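How Does a Corded Phone Work?

Before people carried phones in their pockets, most phones stayed in one place. They were joined to the wall by a wire. You can still find them in offices, hotels and some homes.

A corded phone has two main parts. The base sits on a table or hangs on a wall. The handset is the part you pick up. A cord runs between them, and it is often curly so that it can stretch when you move.
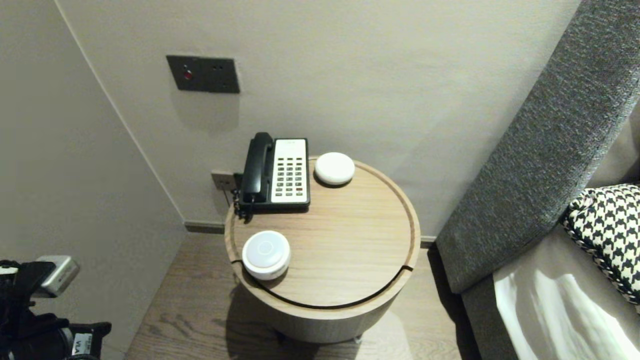 When you speak, your voice makes the air shake. These tiny shakes are called sound waves. Inside the bottom of the handset is a microphone. It turns the sound waves into an electric signal – a pattern of electricity that rises and falls along with your voice.

The signal travels down the cord, into the base and out through the wall. At the other end, a small speaker in your friend's handset turns the signal back into sound. It happens so fast that you don't notice any wait.

Finding the right phone

Every phone line has its own number. When you press the buttons, each one makes a different tone. Press 7 and the phone plays two notes at the same time. Equipment at the phone company listens to the notes and works out which number you want. 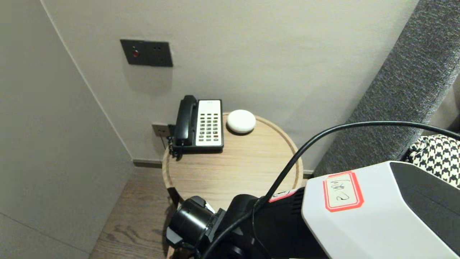
Long ago, people did this job. They were called operators, and they sat at a big board full of holes. In the town of Patano, the first board had room for 26 lines. A caller would say, "Abernathy Bakery, please," and the operator would push a plug into the right hole. Later the town had 400 lines, and machines took over the work.

Hotels often have a small phone system of their own. A guest can press a few buttons to reach the front desk without using an outside line at all.
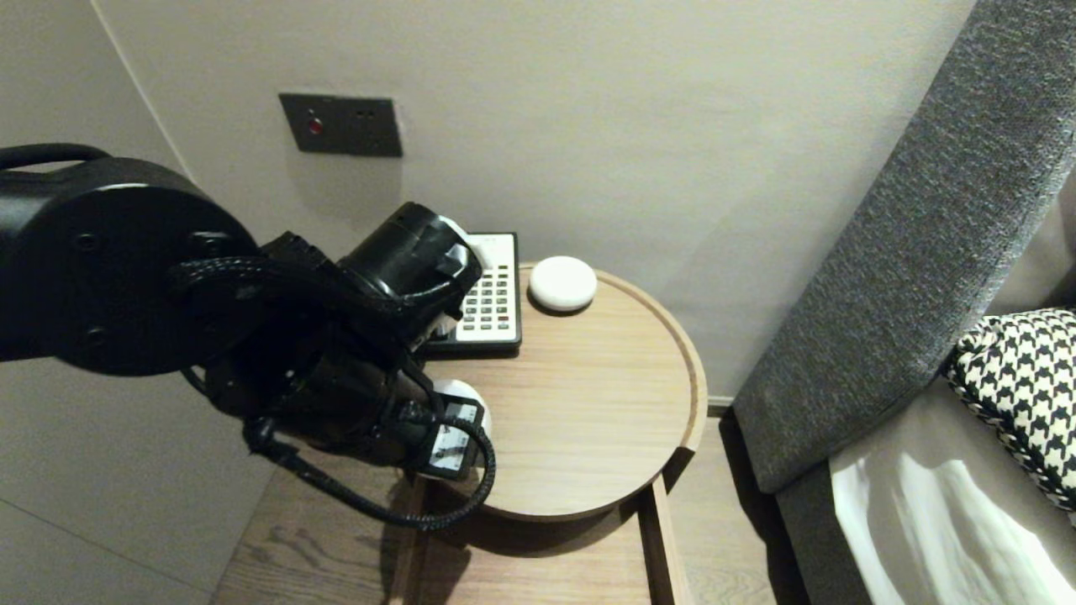

Try it yourself

You can make a simple phone with two paper cups and a long piece of string. Ask an adult to poke a small hole in the bottom of each cup. Push the string through and tie a knot inside. Pull the string tight and take turns talking and listening.

A cup phone uses no electricity. The shaking moves along the string – if the string hangs loose, the sound fades away.

Words to know

Handset: the part of a phone you hold to your ear and mouth.
Signal: a pattern that carries a message.
Operator: a person who connects calls.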